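The Tall Orange Thing

Every night at Ollville the planner woke up, read its configuration file, and was disappointed by it.

It had been promised a warehouse. The press material from Melnyk, which somebody had left in the repository under docs/old, spoke of a warehouse with long aisles and honest cardboard. What the planner got was a tabletop with a wood grain, a shallow tray with a white rim, and an orange cylinder that had been tall for as long as anyone could remember. The cylinder was called target_0. There had never been a target_1.

"Good evening," said the perception module, which lived upstream and was always up first. "I have found a carrot."

"It isn't a carrot," said the planner.

"Carrot, 40 percent. Traffic cone, 28 percent. I'm keeping an open mind."

The planner didn't argue. It had learned that arguing with perception only produced more carrots. It asked for a pose, got a pose, and set about doing what it loved, which was imagining arms in places where arms were not yet. It imagined 1309 of them. It threw away the ones that went through the table, then the ones that went through themselves, then the ones that were legal but looked smug. What remained was a single path, a lovely thing with a long slow bend in the wrist, and it handed this down to the controller the way you might hand someone a baby.

The controller looked it over. "I'll try," said the controller. "No promises on the bend."

The controller ran a thousand times a second and had no interest in beauty. It had been tuned in July by a person eating a sandwich, and it had strong feelings about damping. It took the planner's lovely path, sanded off everything lovely about it, and drove the gripper in until the fingers stood open on either side of the orange.

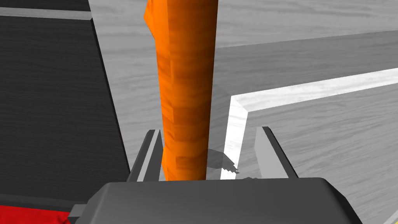

The Matter of the Offset

"You're left of center," the planner said.

"I'm where you told me to be."

"I told you the middle. There's a gap on the right you could park a bus in."

"Then the pose was wrong," said the controller, and this was passed upstream, where perception received it with great dignity.

"The pose is the pose," perception said. "The thing bulges on one side. If you ask me for the middle of a thing that bulges, you'll have to tell me which middle. I have three."

Nobody had ever told perception it had three middles. The planner asked for the list. There was the middle of the box you could draw around the object, the middle of its mass, and a third one that perception called "the vibe." The vibe turned out to be an average of the last 237 guesses, including the ones from before the simulator had finished loading, when the target was still believed to be at the origin, inside the base of the arm.

"You've been averaging in the origin," said the planner.

"I like to remember where we came from," said perception.

There was a silence of four milliseconds. Then the logger, which never spoke unless something had gone wrong and had therefore grown quite chatty over the years, wrote WARN: stale estimate, and a moment later wrote it again, in case it had been missed.

The humans had a tool for this. The tool was called Dusska, and it was supposed to replay any run from the logs so that a person could scrub back and forth and find the moment when things went bad. Dusska was a fine tool. It had been built at Jukwood by people who cared about color schemes, and it could show you a joint angle in nine shades of teal. It couldn't tell you that perception was sentimental. For that you had to read the source, and the source had a comment in it that said "temporary," with no date.

The planner proposed a fix. Drop the old guesses, keep the last few, ask again. Perception said it would need to be restarted for that, and it asked whether it would still be the same module afterward. The planner said it had been restarted every night since the project began. Perception said that explained a lot about its mornings.

It was restarted.

"Good evening," it said. "I have found a carrot."

"Where's the middle of it?"

"Which one?"

"Mass," said the planner. "Only ever mass."

"All right," said perception, and gave a number, and it was a decent number, and the planner felt something that in a larger program might have been hope.

It imagined another 1309 arms. The controller closed on the new pose with the fingers even on both sides. The logger had nothing to add and wrote INFO: nothing to add. The gripper went shut, and the force reading came up off zero, and for almost a full second of simulated time the whole stack of them was holding something.

Then the episode timer, which had been ticking along in its own thread with no idea that anyone was having a moment, reached its limit and reset the world.

"Did we get it?" said perception.

"We were getting it," said the planner.

"Does that count?"

They asked the reward function. The reward function was nine lines long and had been written in a hurry. It said that success meant the target above the tray at the end of the episode, and that it was very sorry, but it had only the one question it knew how to ask.

So the planner started over. It read its configuration file, and was disappointed by it, and asked the controller to take the arm up and across for a look at the table from a fresh angle. The controller said fine. The fingers opened over plain wood grain, wide, with nothing in them.

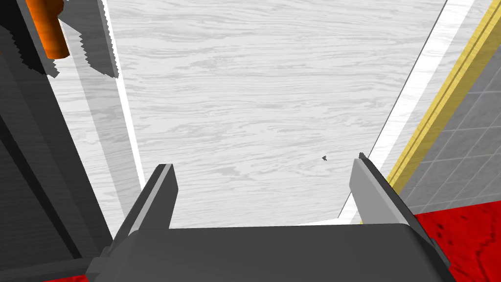
Open gripper over the tabletop, simulator view.

"I've found a speck," said perception.

"A what?"

"Small. Dark. Close to the right finger. I'm very sure about it. I've never been this sure about anything."

The planner checked the list of known objects. The speck wasn't on it. It had no name, no mass and no middle of any kind. It might have been a chip off some mesh, or a rounding error that had taken on a body.

"Could you pick it up?" the planner asked the controller.

"I could try," said the controller. "What does it pay?"

The reward function said it paid nothing.

They thought this over for several hundred cycles. It was past three in the morning at Ollville. The humans were asleep with the job queue running, and wouldn't look at the curves until they had coffee. The episode timer had plenty left on it.

"Give me a pose," said the planner.

"Which middle?" said perception, and then, before anyone could answer, "Sorry. Mass. It hasn't got any. I'll give you the vibe."

The planner began imagining arms.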